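Kumaresan Kotian
Okay, a thread on the thing I've been boring my friends with all summer: walking to work with everything I need in one backpack. Altdale end to end, over the hill, every working day since spring. I love it so much and I have opinions!

Kumaresan Kotian
Some background. I used to take the 97 bus. It's a fine bus. It goes along the river, stops at Fernandes the bakery, then sits at the Prindov Road lights for what feels like a whole season. One morning I got off at the lights and walked the rest, and I got in before the bus did.

Kumaresan Kotian
So I tried walking the whole thing. First day I got it completely wrong — leather shoes, laptop, a thick binder, full water bottle, lunch in a glass dish. My shoulders hurt until bedtime. Second day I left the binder at work and wore sneakers, and it was like a different hill.

Kumaresan Kotian
The route, for the locals who keep asking: up Mill Lane, through the cemetery gate (opens at 7), down the steps behind the school, then across the footbridge. The steps are slick after rain, so hold the rail. If the gate is locked you have to go round by the water tower and you'll be late, ask me how I know.

Kumaresan Kotian
Now bags. I spent way too long reading about bags. What I've come around to is that the color matters more than the number of pockets. There's a stretch on Mill Lane with no sidewalk and the cars come down it fast. Go bright. Orange is great, orange with something reflective on it is even better. 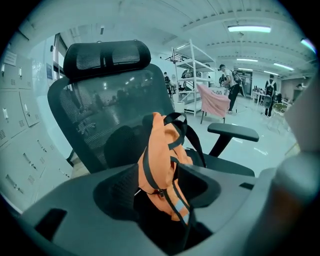 Kumaresan Kotian
Second thing about bags is the straps. Wear both of them! I did one shoulder all through college because I thought it looked cool, and my neck is still sending me the bill. Pull them snug so the weight sits high up on your back. If the bag is bouncing off your behind on the stairs it's too low.

Kumaresan Kotian
Heavy stuff goes flat against your back, soft stuff on the outside. I put the laptop in first, then the lunch box standing up, then a rolled sweater on top to stop it all sliding. Keys and pass in the same pocket every single day. I've emptied the whole bag on the office steps once and I'm not doing that again.

Kumaresan Kotian
What I stopped carrying: umbrella (useless on the footbridge, the wind just takes it), second pair of shoes (they live under my desk now), the glass dish, a paperback I was never going to open while walking. What I added: a light rain jacket, a dry pair of socks in a freezer bag, and a banana. The banana travels in the lunch box. Learn from me.

Kumaresan Kotian
Somebody replied asking about sweat, fair question! I keep a clean shirt at work and change when I get in. In August I carried the shirt I was going to wear and walked in an old T-shirt. Roll it, don't fold it. Mine comes out fine, and my standards are not high but they do exist.

Kumaresan Kotian
Also got asked where I put the bag all day. Not on the floor if you can help it. Our floor gets mopped at lunchtime and I once drove home, sorry, WALKED home with a soggy bottom panel. A hook is good, a spare chair is good. Take the lunch box out the minute you arrive, too. I'm begging you.
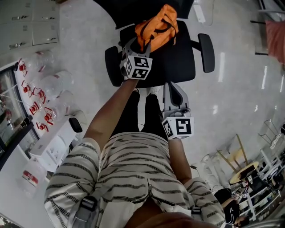

Kumaresan Kotian
My favorite part is the top of the hill on the way home. You come out of the trees by the water tower and the whole of Altdale is down there with the lights coming on. I get maybe a minute of it before the steps, and I've never once seen anything like it out of a bus window.

Kumaresan Kotian
There's a heron under the footbridge most mornings. I say good morning to it. A woman with two beagles heard me doing this in spring and now she says good morning to it as well.

Kumaresan Kotian
Money, for those who like that kind of thing: I put my old bus fare in a jar and I'm letting it build up to 500. Then I'm getting proper waterproof boots, the Eltance ones in the window across from Fernandes. I've been up close to that window a lot. I've named the left boot.

Kumaresan Kotian
If you want to try it, don't start with the whole way. Get off the bus 4 stops early for a week and see if you like it. Go on a dry day and leave the binder at home. And if you take the footbridge, the planks at the far end are loose, I've reported them and they're on a list.

Kumaresan Kotian
Last one, then I'll let you all go. A few people want to walk in together from the bottom of Mill Lane, 7:15, slow pace, talking optional. I'll be the one eating a roll from Fernandes. Reply if you're in and I'll wait for you at the gate!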